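Foltum sets equipment budget for garment-handling trials

23/01/2023

Foltum has approved the equipment plan for the second stage of its garment-handling work, with most of the money going to hand-held grippers and spare parts and none, for now, to robot arms. The plan covers purchases up to the end of May and was circulated to suppliers on Monday.

The work concerns the folding of outerwear and bedding in ordinary homes. An operator carries out the task with a gripper in each hand, and the recordings are used to train control software that will later run on a fixed or mobile arm. Outerwear was added to the task list last year after the first stage, which dealt only with towels and T-shirts.

Under the plan Foltum will buy 32 hand-held grippers, enough for 16 operators working with a pair each. The order has been split. Stumside will supply the complete units, and Basodard will supply jaws, pads and pivot pins as separate stock items. The two firms quoted to the same drawing, so parts from either should fit without rework. Foltum will check this on the first delivery before releasing the second.

Pads are the largest running cost. The textured face wears down with use and a worn pad slips on smooth linings, which means a repeat of the whole task. The plan allows for 409 replacement pads over the period. In the first stage pads were bought in small lots as they ran out, and the unit price was higher each time. A single order with staged delivery brings the price down but commits Foltum to one pad pattern until the end of May.

Quilted jackets are listed in the plan as the reference item for pad wear. The filling makes each panel thicker than the seams beside it, so the jaws must open wider than for a shirt and close with more force to hold the layers together. Fasteners are a further concern, as a metal part caught between the pads can mark the surface. Operators start with the jacket laid out flat, front side up, and bring in the sleeves before turning up the hem.

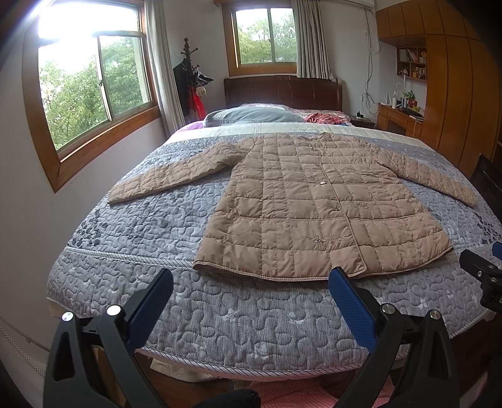 What is in the budget

The approved items are as follows.

Hand-held grippers, complete, 32 units. Delivery in two lots.

Replacement pads, 409 pieces. Staged delivery, with the last lot held back if wear is lower than planned.

Jaws and pivot pins. Bought as stock, quantity to be fixed after the first month.

Storage and transfer. Two additional disk arrays and a faster line between the field office and the main site.

Garments. A purchase of 100 used items in mixed sizes, of which 17 must be padded or quilted. Used stock was chosen over new because the fabric is softer and holds creases from earlier wear, which is closer to what the software will meet in service.

Room preparation is not funded. Operators will go on working in furnished bedrooms, on the beds that are there and with the owner's bedding in place. The plan notes that a standard folding table would give cleaner recordings, but that software trained only on a plain surface did poorly in the first stage when the cloth underneath was patterned. The saving on tables has been moved to storage.

What has been put off

Robot arms are left out of this round. Ozoliņš, which advised Foltum on the purchase, recommended waiting until the grip force needed for thick garments is known. An arm chosen on the towel figures could prove too light for a winter coat lifted by one sleeve, and changing it later would mean new mounts and cabling as well. Quotes for two sizes of arm have been obtained and remain valid until the end of May.

Ozoliņš also advised against fitting force sensors to every gripper. The plan pays for sensors on two pairs only. Readings from these will be compared with the pad wear records, and the result will decide whether the remaining units are upgraded. The jaws on order already have the holes for the sensor bracket, so no part would need to be scrapped.

Maintenance will be carried out by Foltum staff. A pad change is expected to take around 17 minutes per pair, including the alignment check. Pivot pins are to be inspected at every pad change and replaced in sets, never singly, as a new pin running beside a worn one lets the jaw twist under load. Stumside will take back complete units for repair within the warranty period, but not units fitted with pads from outside the approved list.

The first lot is due at the field office in the coming weeks. Suppliers wishing to quote for the jaw and pin stock may ask Foltum's purchasing office for the drawings. Spending against the plan will be reviewed in May, when the decision on arms is also due.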